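Proyecto Urkeo: manipulación bimanual en entornos interiores
Informe de avance al 8 de agosto de 2021
Paquete de trabajo 3: reglas de ensayo y criterios de admisión

1. Estado

El protocolo de ensayo en simulación, versión Siner, quedó cerrado y sustituye al borrador de marzo. Se han ejecutado 1.577 episodios de los 2.000 comprometidos. Los restantes corresponden a la tarea de apertura de puerta con manilla de palanca, que sigue en curso.

2. Reglas aplicables a la tarea de puerta

Ambos brazos parten de una postura elevada, orientados hacia la puerta. No se admite contacto con mostradores ni mesas durante la aproximación. El modelo de la estancia conserva los objetos sobre las superficies; retirarlos para facilitar la planificación invalida el episodio. 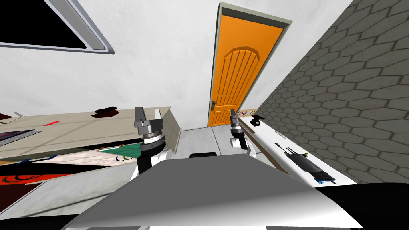

3. Registro y trazabilidad

Cada episodio se archiva con la semilla, la versión del modelo y el motivo de parada. El 97 % de los registros supera la validación automática. Los demás se repiten y no computan.

4. Desviaciones

El umbral de fuerza en la pinza se rebajó a 75 N a petición de Avthorpe. El cambio obliga a repetir la serie Kong completa. No afecta al presupuesto, pero retrasa dos semanas la entrega E3.2.

5. Próximo periodo

Cierre de la tarea de puerta, repetición de la serie Kong y envío de la lista de verificación revisada. Queda pendiente acordar con Avthorpe el criterio de parada por colisión entre brazos.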